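Progress report, January 4, 2026
Bimanual fruit and basket handling: collecting demonstrations for the Sullau learning system
Prepared by Shahla Daneshvar for Vilmos Sárközi, Fostard program office

Where we are

The collection target for this phase was 1,000 accepted episodes, and we have reached it! Back in June we were still arguing over file formats, so I'm very happy to be writing that sentence. The last 300 episodes also went in with the new labeling scheme, and those are the ones I'd point you to first if you only have time to look at a few.

All of it is built on one small family of tasks: fruit into the basket, fruit out of the basket, fruit from one side to the other, and moving the basket itself. We kept the objects plain on purpose. Apples and pears roll and bruise, and they never sit quite the same way twice, so the system gets to see a lot of variety from a short shopping list.

Basket moves

The basket was the part we were nervous about. The weave gives a little when you squeeze it and the handle gets in the way of nearly everything. Anikó Simon rewrote the operator instructions so that a basket move can be done with fruit still inside, and this opened up a set of examples we didn't have before. 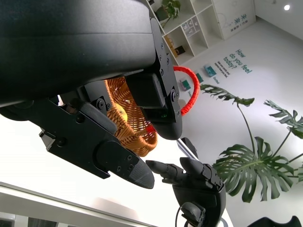 Basket held in the gripper with yellow fruit inside, the other hand reaching up toward it.

Operators now mark the moment they intend to let go, as a separate event in the log. Vasanthi Kodikara asked for this after looking at the first training runs, where the system was vague about release and tended to wait. It costs the operator one pedal press and we think it's well worth it.

Single-fruit picks

These are our bread and butter. Every operator starts on them, and we keep adding a few in each session as a check that nothing in the setup has drifted. Grip width, approach angle and drop height are all left to the operator, who is told only which fruit and which side of the basket. 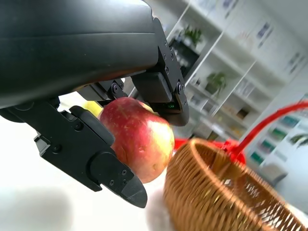
The wrist cameras have been great for this. Vasanthi trained one version with them and one without, on the same 100 episodes, and the version with wrist views lined up on the basket rim much more cleanly. It's a small comparison and I don't want to lean on it too hard, but we were all crowded around her screen that afternoon. We'll repeat it on the full set and send you the curves.

Two-arm episodes

Oluf Nørgaard took over this part and has brought a lot of patience to it. With two arms on one piece of fruit, timing matters more than position, and our early attempts were full of pauses while one side waited for the other. He had operators talk out loud as they worked (a bit awkward at first, then everyone got into it) and the pauses shrank.

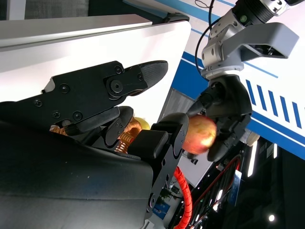

Red apple held between the hand and the gripper of the second arm.

We rejected 21 two-arm episodes on review, mostly for mismatched clocks between the wrist and head recordings. Eson has supplied a sync fix, and we're running it on new sessions now. The rejected ones are kept in a separate folder in case they can be repaired.

Start poses

One change that came out of review: every two-handed episode now begins from a shared ready position, with the hands on either side of the basket, before the operator gets the instruction.

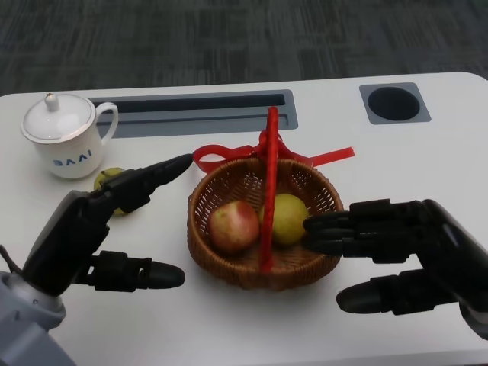
Having that fixed start makes the episodes much easier to trim and compare, and Anikó can tell quickly when a session began badly. We do shift the basket and swap the fruit between episodes, so the system can't just memorize one layout.

Next phase

- Repeat the wrist camera comparison on all accepted episodes
- Relabel the older episodes with release events (Anikó)
- More two-arm work, including basket moves with both hands (Oluf)
- Share a first sample set with the Paju team, pending your approval

Spending is within plan. The one thing I need from you is a yes or no on the Paju sample, as they would like to start setting up their side. I'd also love for you to come and drive a session yourself if you're passing through.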